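Janora Ribbon Microphone, Series 2

The Janora is a passive ribbon microphone intended for the recording of loud sources, principally guitar cabinets, brass and drum overheads. It is supplied by Sollton in matched pairs or singly, and is suitable for studios that record heavy and extreme music as well as for general use.

The ribbon is clamped at both ends and set slightly forward in the housing, so that the front and rear of the microphone differ a little in tone. The front gives a fuller sound. The rear is brighter and may be preferred for down-tuned guitars, where the lower strings can otherwise become indistinct. When the rear is used, polarity should be reversed at the preamplifier.

Customers are advised to use a preamplifier with at least 70 dB of clean gain for quiet sources. Phantom power must be switched off before the microphone is connected – damage to the ribbon caused by phantom power is not covered by the guarantee.
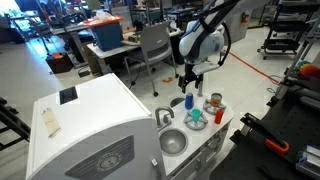
Workshop, with toy sink and hob.

Each microphone is assembled and tested by hand. The test sheet enclosed in the case carries the serial number and the signature of the technician responsible. Re-ribboning is carried out under the supervision of Cyril Stockdale and normally takes 34 working days from receipt. Workshop closes for the whole of August, and items received during that month are booked in on reopening.

The Janora was used for all guitars on the second Hesus album, and for room recording on Figueroa's live sessions. Extracts from both may be heard by appointment in our listening room.

Supplied with: hard case, shock mount, cotton cover and test sheet. Cables are sold separately.

Price: £664 each, including VAT. Matched pairs are priced on application.

The microphone should be stored upright in its case when not in use. Compressed air must never be used for cleaning.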